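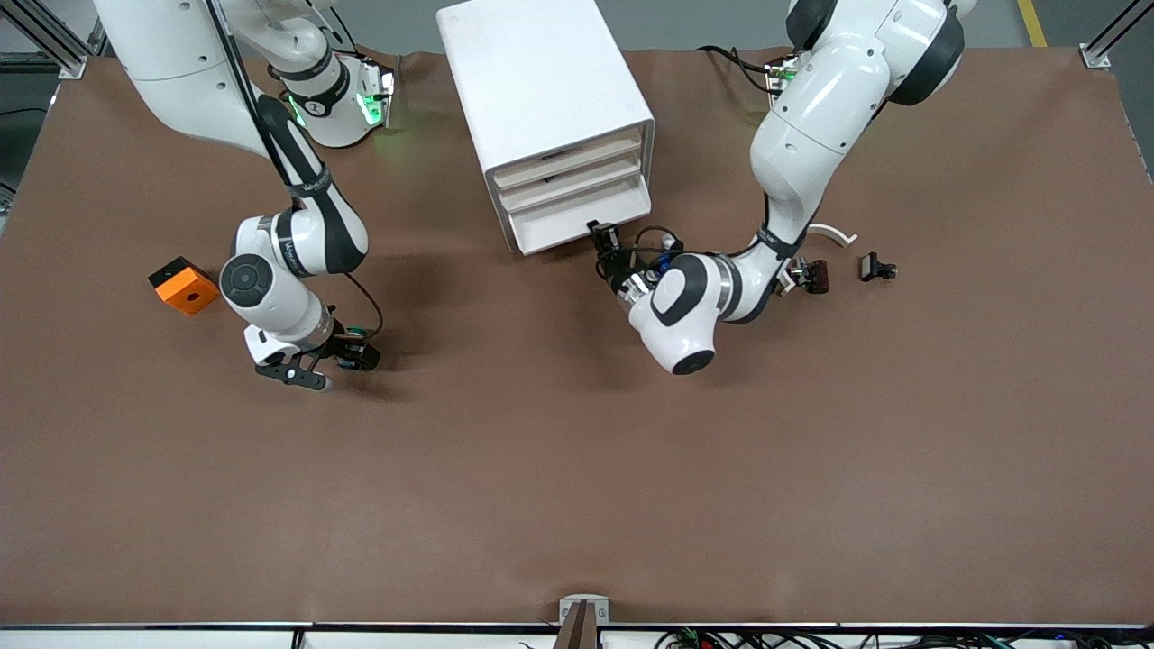 Small Drawers, Big Saturday

Hi again! If you came over from the button tin post, welcome. A bunch of you wanted to see more of the little storage pieces I keep going on about, so I'm finally starting the gallery page I've been promising. It's going to grow slowly (I have 67 notes in my drafts folder and most of them are about drawers, I'm not even kidding).

The three-drawer cabinet

White plastic, boxy, three drawers stacked up the front. I love this shape so much. The top two fronts are more of a pale beige-white, with dark slots for handles, and the bottom one is sitting slightly open. Mine at home does that all day long and I've stopped pushing it in.

The smooth top

A flat top is a whole extra shelf if you let it be. At my place it holds tape, a pencil and whatever mug I've lost track of. Misia, my favorite thrift store, had a stack of similar ones in November for 7 dollars each and I bought two. Should have bought four!

The orange block

Small, orange, darker on top, with a round hole in the center. It's off on its own on the left, a bit tilted, and I think it's the cutest thing on the whole brown work surface. Loose bits like this are what I'd put in a top drawer, where you see them the second you pull it open. Bottom drawers are for cables and regrets.

The brown covering

A little wrinkled up near the back, and there's a thin metal strip along the near edge. I'm a big fan of a plain brown surface for sorting, small stuff shows up so well on it. I cut mine from a roll I got at Greken and it has lasted through 34 sorting sessions (yes, I keep tally marks on the underside).

Next up is the Liepiņa sewing box, once I get the hinge back on, and then the Vatik tins if I can find the lids. Tell me what's in your bottom drawer, I read every comment!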